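Our packing room, one year later

Some readers asked me to write again about my work, so I will try. English is my third language, please forgive me if a sentence comes out strange.

I work at Clelier, where we make fruit baskets for offices and hotels. When I started there were 15 of us in the packing room. We stood at long tables and talked all day, and our hands did the job without asking us. In the busy weeks before the holidays we sent out 2,000 baskets and I dreamed about mandarins at night.

Last July the company brought in the first two-arm station. The software is from a firm called Flistitik, and the manager told us in a short meeting that our jobs were safe. I believed him only a little. My cousin lost her place in a fish plant when the new line came, and she also had a short meeting.

So far I must say that he kept his word. I am still there, and two people who left did so by their own wish. But the work is not the same work, and I think this is what the meeting did not explain to us. 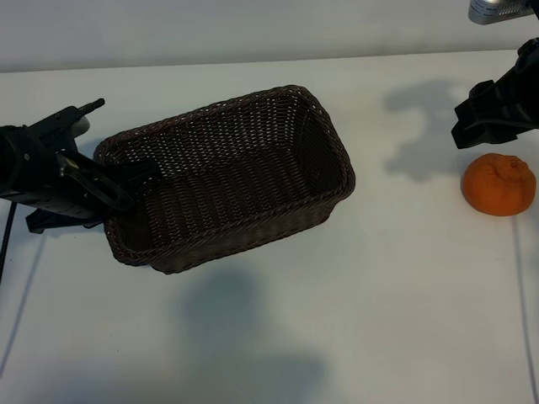 Before, I was judged by how many baskets I finished. Now I am judged by how well I teach. For half of my shift I hold two handles and move the arms through the task, again and again, 50 times for one kind of fruit and one kind of basket. Then we change the basket and start from the beginning. A soft fruit needs patience. You learn how strong your own fingers are when you must explain it to a machine through a handle.

In the first month I was ashamed, because the younger ones learned it so quickly. I dropped things. I closed the grip too early. One evening I stayed 40 minutes after my shift to practice alone, and after that it became easier. Now they send the new people to me, and I like this very much, more than I expected.

What I miss is the talking. At the long tables I knew who had a sick child and who was fighting with the landlord. At the station you have to concentrate, and the next person stands too far away. We asked for a common coffee break at ten and we got it. It is a small thing but we had to ask three times.

The pay is another subject. We got a small raise for the training hours only, and the packing hours are paid as before. I find this wrong. The knowledge which goes into the arms came from the packing hours, from all those years. I wrote this in a letter to the office in Norðdahl and I am waiting for the answer.

Next month we begin with pears, which I never liked to pack.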